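Notebooks > Kunura > Finishing bench > October 2018

Oil finish on round tabletops, continued from August

Panel A: two coats Sumell hardwax, 8 hours between coats. Panel B: same oil, third coat thinned. Sanded both to P240 before starting. P320 on B left the surface too closed and the oil sat on top, so went back a grit.

Consumption for the batch was 630 g against 904 g in August. Most of the difference is the new pad - the old one held too much.

Qistina checked the rims under raking light. B has lap marks on end grain, A is clean. Farah wants a water ring test before we pick one.

Round top, wooden, with a basket on it: 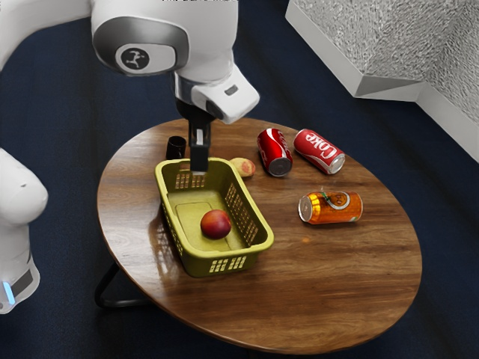

Next

- Ring test on A and B, cold water then coffee
- Ask Herman whether Cendavus still stocks the coarse pads
- Recoat rim of B only, wipe off sooner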